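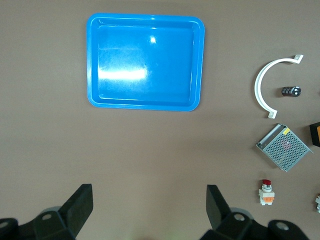 Automation 1: Notes from the Bisance open day

If you missed the visit, catch up with these before the lab. I came home with 14 pages of scribbles, and these are the parts we'll use!

What the demo was about
Nantana Thammasiri walked us through sorting electrical parts with two arms working over one table. Push buttons, a power supply with a perforated case, curved white brackets — ordinary panel-shop stuff, and wonderfully awkward to grip. Think about how you would pick up a rounded cap, then a box with square corners, using the same pair of jaws.

Compare the two white brackets lying among the parts between the green tray and the blue one. Same general shape, very different size! Josué Nogueira asked whether one grasp could cover both, and we argued about it all the way to the bus.
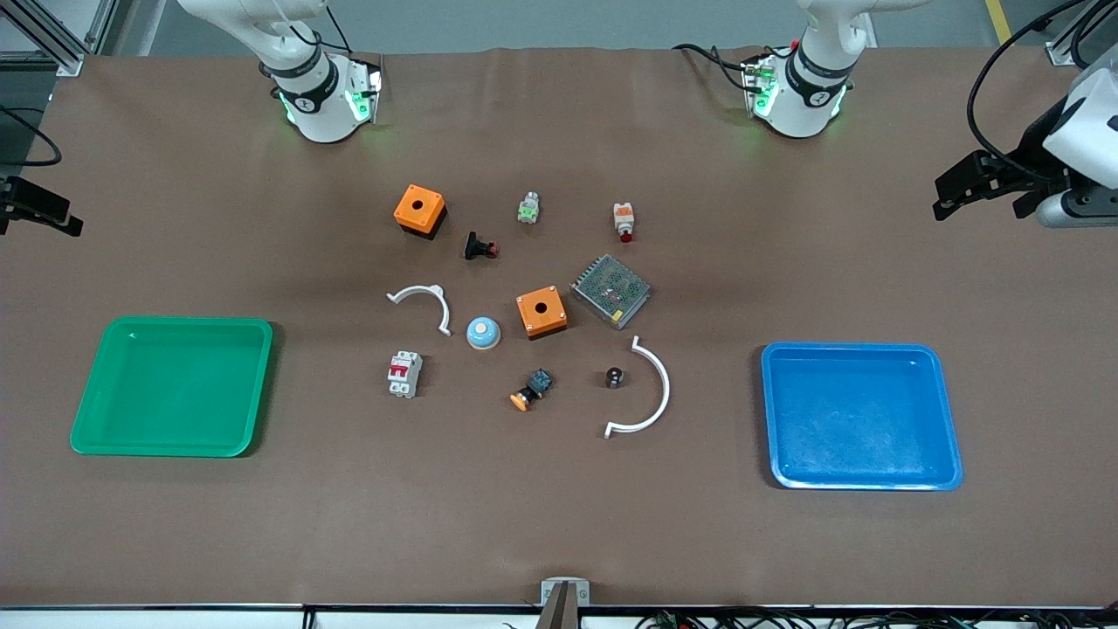

For the lab
Read section 7 of the Clodon handout (the part on grasp points).
Choose 2 parts from the demo table and sketch where each finger should touch. Mark the approach direction with an arrow.
Bring questions for Nantana — she has kindly agreed to answer them by email, and she loves the odd ones.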